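Re: White tile in the kitchen, would you do it again?

mopbucket_293
We're redoing the kitchen floor in April and my husband wants pale white tile wall to wall. I love how it looks in the store but I have two kids and a dog that sheds like crazy. Anybody living with it? The quote from Clerach is $3438 with labor, so I don't want to hate it by summer!

tilewidow
Had it for 16 years in the Buvside house and I'd do it again tomorrow. You see the crumbs, sure, but then you sweep them up. My sister has dark slate and shows every footprint (every single one).

gus32
Gonna disagree. The tile is fine, it's the grout that gets you. Ours went gray by the stove in one winter and I was on my knees with a toothbrush every Saturday. Never again.

tilewidow
gus, did you seal it?

gus32
Twice. With the Porar stuff everybody swears by.

leftycook
I'm with tilewidow on this one. We picked the Leung white and I mop when I feel like it, so not often lol. Floor pic since you asked about color:

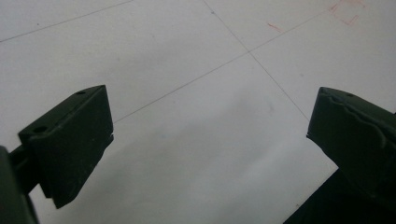
our pale white tile, looking down

mopbucket_293
Oh that's paler than I was picturing. I kind of like it? What color grout did you go with?

leftycook
Light gray, one shade darker than the guy at the store wanted. Get the sample sticks and look at them at night too, mine went totally different under the kitchen lights.

gus32
Still say go darker on the grout. Or vinyl

tilewidow
Vinyl!! No.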